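Lab Course in Robot Learning, Unit 4
Collecting demonstrations for the toaster oven task
Notes by Ingeborg Heitmann

Before you start
Read the Unit 3 notes on teleoperation first. You should already be able to bring the arm up, home it, and shut it down without help. Book the bench through Gerd Hellwig. The last slot of the day ends at 6 p.m.

4.1 What we are collecting

One demonstration is one complete attempt at a task, driven by a person, with everything recorded from the start signal to the stop signal. We call it an episode. An episode holds the video from two cameras, the joint positions, the gripper opening, and a line of text saying what the task was.

The course set is called Velia. It stood at 1,101 episodes when these notes were revised in June. Your group adds 100 to it. Plan for about 90 seconds per episode including the reset, then add time for mistakes.

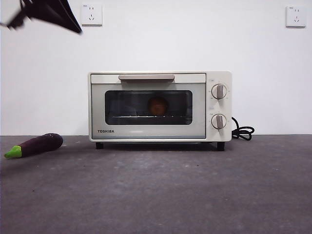
The task text has to be fixed before the episode begins, and it has to name things the way a person would who had never been in our lab. Write "put the eggplant in the toaster oven," and leave out our bin numbers. Check the inside of the oven before you choose the text. With a round orange item already on the rack and the eggplant still out on the surface, "take the orange thing out" and "put the eggplant in" both make sense, and the images alone will not tell the learner which one you meant. If the text and the motion disagree, the episode is worse than useless, so throw it out.

4.2 Varying the start

A learner trained on 100 copies of the same motion will learn that one motion. Change one or more of these between episodes:

Position of the loose object, left to right and front to back
Angle of the loose object
Door open or closed
Rack empty or occupied
Starting pose of the arm
Angle of the oven, within the reach of the arm

Do not change the camera mounts. Both were calibrated when the station was set up, and a bumped mount spoils everything recorded after it. If you bump one, stop and write the time in the log.

Use the Seidel sheet to draw your starting positions. Left to themselves, people put the object back in the same handy spot every time. The Wernach group did this two years ago, and their policy missed the object whenever it was moved by the width of a hand.

4.3 Driving the arm

Move at a steady pace. Very slow episodes contain long stretches where nothing changes, and the learner picks up the habit of waiting. Very fast ones leave too few usable images around the grasp, where you need them most. Slow down near the door handle and near the object. Elsewhere you can go faster.

Do not stop in midair to think. If you need to think, end the episode and mark it as failed.
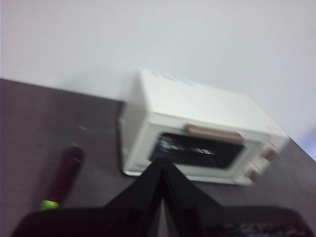

A small correction is fine and should be kept. If the fingers close beside the handle and you back off and try again, the learner sees how to recover, and we have too few episodes of that kind. Two tries are acceptable. After a third, mark the episode as failed.

4.4 Checking and labeling

Play back every tenth episode in Prestilent before going on. Look at both camera streams for dropped images and for a time offset between them. Some blur during fast motion is normal. Blur while the arm is standing still means the focus or exposure is wrong.

Give each episode one of three labels: success, failure, discard. Failures are kept. Discards are for wrong task text, lost video, or a hand in view.

4.5 To hand in

The episode folder, unedited
The log sheet with your starting positions
A written report of no more than 500 words on which starting conditions gave you the most failures

Groups sharing the bench keep separate logs. Questions about the recording software go to Gerd, everything else to me.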